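February, home by 6

Went to the open day at Burdale. Left the house at noon because Fledstead is 68 miles and I don't like that road after dark. Parking was in the back lot. They gave me a paper badge with my name spelled wrong and I left it that way.

First stop

Naveed Mirani met our group inside the door. He has been there 2 years and runs the grocery side. They had a mock store set up, with baskets and snack bags, and the job for the afternoon was handling a shopping basket and the bags that go with it. He said they had done 400 trials since the fall and that chips are harder than cans. A can stays the shape it is. A bag folds, slides and catches the light, and the hand has to cope with whatever it gets.

We were allowed up close between runs. The hand is dark gray with three jointed fingers and rubbery gray tips, and it was wrapped around the end of a metal rod. Yellow bags were piled on the white tile beside it, with a blue basket on the other side. I asked what the tips cost and Naveed said they change them often enough that he tries not to look. They are softer than I expected from the spare he passed around, something like a pencil eraser.
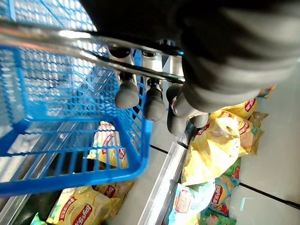

Second stop

The Holmgren room, named for whoever paid for it. A slide talk, 25 minutes, mostly on planning software called Flarine. I followed the first half. A man behind me asked about jobs and got a fair answer, which was that they don't know yet and the stores they talk to mainly want help at night. The coffee was weak but there was plenty of it.

Talked to Naveed again on the way out. He said to write if I wanted to see the warehouse setup in the spring. I have his card in my coat pocket, the brown coat.

Gas on the way back. Soup for supper. Need to call about the furnace filter tomorrow.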